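2019-09-19

Second cup of coffee and I'm still buzzing, so I'm going to get the budget down on paper while it's fresh. The request for October has to be in before the quarter closes, and for once I know what I want to ask for!

Brick sorting is what we keep coming back to when we talk money. Three colors, three trays, two arms, and everything we'd be paying for gets used.
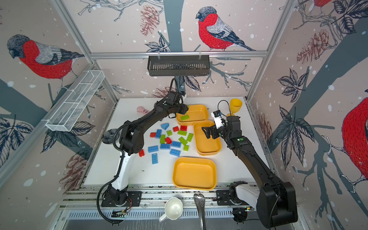
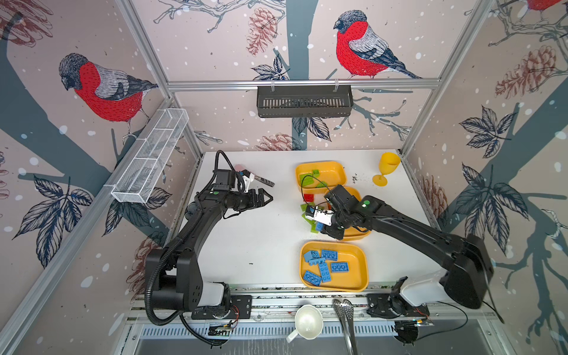
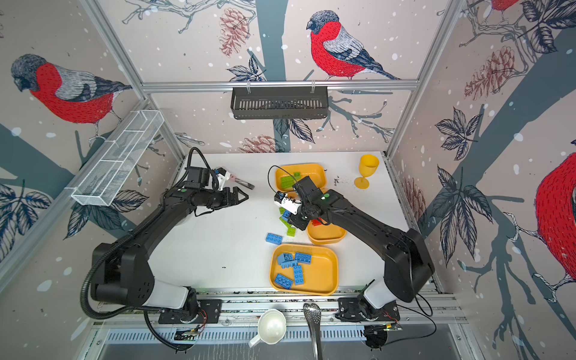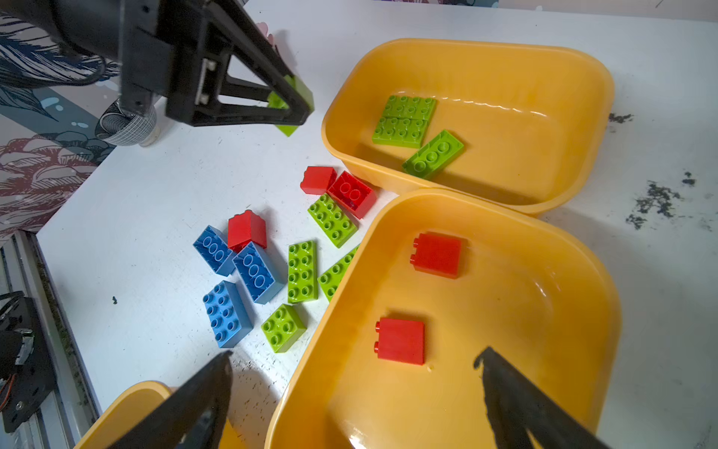 So, the list. Top of it is a second cell. I went back and forth on this all week (one cell with nicer arms, or two cells the same as each other?) and I've landed on two the same. If both are built alike, a spare motor fits either one, a mount fits either one, and I only have to keep one drawer of screws. I love the idea of one drawer of screws more than I should.

Dremdale quoted for the aluminum profile, cut to length, with corner brackets and the end caps I forgot last time. They want 872 for the lot. That's higher than I'd penciled in, but cutting it ourselves cost me two evenings and a saw blade, and the corners still came out a hair off square. I'll pay it. I asked whether the price holds into October and they said yes, in writing, so that email is now starred and also printed out and stuck in the back of this notebook.

Arms are the big line, of course. Droretik have a pair with the same mounting pattern, and the woman on the phone was great, she answered everything and then sent me the drawings before I'd finished my lunch. The catch is lead time. If the order goes in the first week of October we're fine. If it slips, we land behind a bigger customer and could be waiting until after New Year. So the arms go first on the form, and everything else can queue up behind them. I need to ask what their warranty says about gripper fingers, whether those count as wear parts. I bet they do. Put in a spare set either way.

Then grippers and cameras. I want one wrist camera on the shelf, new in its box, that no one is allowed to borrow. Cables too, and more than I think we need. I've set aside 300 for cables, connectors and sleeving, and I keep wanting to shave it down to make the total look prettier. Leave it alone! Every build I've ever done has ended with a trip out for one more cable.

The fun part is how little the table stuff costs. Trays, bricks, cups, spoons, wallpaper. I could fill a cart with kitchen things and toys for less than one bracket set, and I had a lovely half hour doing just that tonight. I'd like trays in other colors as well as yellow, some deeper ones with straight sides, and a bigger bag of bricks with a few odd shapes in it. Different wallpaper for the second cell, too. I'm thinking fruit, or maps. Sequeira has rolls of old stock going cheap and I might pick up several while they last.

Kisstead is the one I haven't settled. They sell a service plan, a yearly fee, they come out and go over everything, and parts are at a discount. It's 2,000 a year. With one cell I'd say no without blinking. With 2 it starts to look sensible, especially if I count my own hours, which I never do and really should. I'm going to ask if they'd do a half-year to start. If they say no, I'll put the money in a repair line and see how much of it is left by next summer.

Things I still have to find out: whether the outlet on the far wall is on its own circuit, whether the second cell fits through the door built or has to go in as pieces (measure the door, measure it again), and who signs if the total goes over the limit for a single request. I could split it into arms on one form and the rest on another. That might be smarter anyway, with the lead time.

I also want to write down somewhere that I'm happy about this. Last year's budget was all replacing things that had worn out. This one has a whole new cell in it, and I keep getting up to look at the corner where it's going to stand. Tomorrow: call Droretik about the fingers, email Kisstead, measure the door.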